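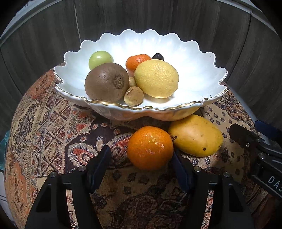

Lemon, mandarin, kiwi, gold-edged bowl. July on my table.

1/ OK, I have fallen all the way into old seed catalogs and I need to tell someone about it. A thread!

2/ It started with a box lot I bought for 3 dollars. Mostly water-stained gardening magazines, but at the bottom was a mail-order catalog from a nursery called Torres, 107 pages, and I read it in one sitting like a novel.

3/ The writing!! Whoever did the bean section had FEELINGS. One pole bean is "dependable in company." A turnip is "not for the impatient." I would follow this person anywhere.

4/ And the names. There's a melon called Wernau, a winter squash called Pronorska (gray, warty, "keeps until you are tired of it"), and a pea called Liltel that got a whole half page to itself.

5/ I posted about Liltel on a seed-swap board and Mafalda Antunes wrote back that same night. She has a list of more than 400 pea varieties, typed up from catalogs like mine, and she had Liltel on it with a question mark. I got to help her take off the question mark. I was so happy I had to go walk around the block.

6/ She thinks there could be 3000 names once you add the beans. A lot of them are probably the same bean with a new hat on, but sorting that out is the fun part (for us, anyway).

7/ If your family has any old catalogs in the attic, please look at the pea page for me. Spelling variations very welcome. I'm doing the turnips next!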